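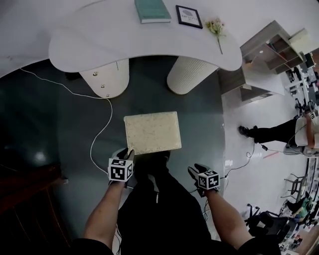 How to Compare Two Pairs of Tracking Gloves Before You Buy Either

By Emmett Wojcik
Filed under: Teleoperation, Cameras, Bench Tests

Every glove vendor has the same video. Someone in a tidy room picks up a ball, a robot hand somewhere else picks up a ball, and the music swells. I have watched a lot of these and learned almost nothing from them. What follows is the test we run at Desutville when a pair of gloves comes in on loan and someone upstairs wants a yes or no by the end of the month.

It covers wired gloves with a marker cube on each hand, tracked by a camera worn on the head. The finger data comes down the cable, and the hand position comes from the camera reading the black squares on the cubes. If your gloves use base stations or a wrist tracker, the object tests still apply and you can skip the part on lighting.

Our last comparison was the Stirkent pair against the Kamata pair. I'll use those results where they help. Don't take them as a ranking. Firmware changes, and both companies had an update pending when we sent the loaners back.

What you need

Both pairs of gloves, charged or cabled as the maker intends
The same head camera for both (this matters more than anything else on the list)
A light block, big enough that it wants two hands. Foam is fine.
Something thin, such as a hardcover book
Something soft or fiddly. A cable will do.
Floor tape
A second person to watch the screen

Do not use the vendor's demo objects. They came in the box for a reason.

Step 1. Fix the camera before you touch the gloves

Calibrate the head camera once, save the file, and use that file for both pairs. Stirkent's setup program offers to recalibrate every time it opens. Say no. We said yes the first time and spent a morning comparing two camera calibrations while believing we were comparing two gloves.

Lock exposure and focus by hand. Auto exposure looks fine in a preview window, and then the wearer turns toward a pale desk or a bright patch on a shiny floor, the black squares wash out, and the cube is gone for a few frames. The log will call that a tracking loss and you'll blame the glove.

While you're at it, ask the vendor what camera they used for their published accuracy. Kamata told us. Stirkent sent a brochure.

Step 2. Measure your own cubes

The software needs the printed size of each square, including the white border if it asks for it. Both makers give you a number. Measure anyway, with calipers, on every face you can get at. Our left Kamata cube had a face that was printed slightly small, and Safta Zamfir only caught it by turning her hand over and watching the reported wrist position slide toward her elbow.

Check the mounting too. Grab the cube and wiggle it. If it moves on the glove, everything after this is a measurement of the wiggle.

Step 3. Route the cables like you mean it

Put the gloves on and let the cables fall where they naturally go. Then walk through the motions you intend to record, bend down, turn around, and see what catches. Whatever you do next to tidy it up, do it identically for the second pair. Vendor manuals show a cable clipped neatly to the forearm. In a working room it ends up across the floor, and a tug at the wrong moment gives you a finger spike that looks very much like a sensor fault.

Tape a square on the floor and have the wearer stand in it for every run.

Step 4. The empty-hand test

Stand still with both hands in view, holding nothing, for a full minute. Record. Then do it again with the hands hanging lower, near the bottom of the camera's view, where people really rest them between tasks.

Plot position for each hand. You want a flat line with some fuzz. A slow slope is drift. A sudden step usually means the solver flipped between two readings of the same face, which is a known weakness of flat square markers seen nearly straight on. More than one visible face usually cures it, so try tilting the wrist before you write anything down.

The Stirkent right hand drifted for us. The Kamata did not, but it flipped more, and a flip is worse if there is a real arm on the other end.

Step 5. The block test

Hold the block flat in front of you, pinched at one edge. Keep it there while you turn slowly left, then right. Swap hands. Then hold it with both.

I trust this one more than any of the others, and no vendor has shown it to me yet. A large pale object does three unpleasant things together. It hides fingers, it can cover part of a cube, and it fills the middle of the image with something bright. If the block has speckles, so much the better. A poor detector will go looking for corners in them.

Log how often each cube is lost and for how long. Short losses you can fill in afterward. Anything over half a second I treat as a failed run, whatever the software says about its "predictive recovery."

Across 53 block runs per pair, the Kamata failed on 2 and the Stirkent on 29. That sounds like a knockout. Before you order anything, read step 7.

Step 6. The fingers

Pinch the thin book by its edge and lift it. Set it down. Repeat with each finger against the thumb in turn. The question is whether the glove knows the pinch has closed at the moment it has closed. Most of them report a nearly closed hand, and the software then snaps it shut when it gets close enough. You can spot snapping by pinching things of different thickness. If the reported gap is zero for a book and zero for a sheet of paper, the glove is guessing.

Both pairs guessed. Stirkent guessed less, and I'd give it the better fingers overall, to my annoyance, given the sales call I had sat through.

Then pick up a loose cable and feed it from one hand to the other. Nelu Sandu does this test for us because he is patient. Have the second person call out whenever the hand on the screen does something the real hand didn't.

Step 7. Swap the cubes

Take the cubes off both pairs and trade them, if the mounts allow it or you can print an adapter. Enter the new sizes and offsets. Run step 5 again.

Our Stirkent gloves wearing Kamata cubes went from poor to nearly as good as the Kamata. So most of the gap we'd measured was in a plastic box with a pattern on it, and cubes are cheap. Had we stopped at step 5 we'd have paid for the wrong thing.

I can't promise you'll see the same. It depends on print contrast and how far the cube stands off the hand, and on how much your wearers curl their wrists.

Step 8. Change the wearer

Everything above was done by one person, which proves that one person can use the gloves. Bring in someone with smaller hands and someone who has never worn a pair. Give them the manual and keep quiet. Write down how long it takes until the first usable run. Domnica Ghiță needed most of an afternoon with one pair, and the problem was a strap.

Reading the numbers

Don't average the two hands together. One side is nearly always worse and the average hides it. Don't average across tasks either.

Check the frame count before you believe a percentage. One of our best-looking Stirkent files held only 1013 frames. The recorder had stopped early without a warning, and what it had kept was mostly someone standing still.

If a vendor offers to process your recordings for you, let them, and process them yourself as well.

Questions we get

Can I skip the head camera and use a fixed one? You can, and your results will look better. They'll also be results for a fixed camera.

Does the background matter? Somewhat. Saqib Gilani wanted us to hang a plain sheet behind everything. I'd leave the desks, chairs and other people where they are, provided that's where the gloves will be used. If a second person nearby is also wearing markers, make sure their cube IDs differ from yours.

What did you buy? The Stirkent gloves, with cubes we print ourselves. Ask me again after the update. The Clelden pair arrives in January, and their video has a ball in it.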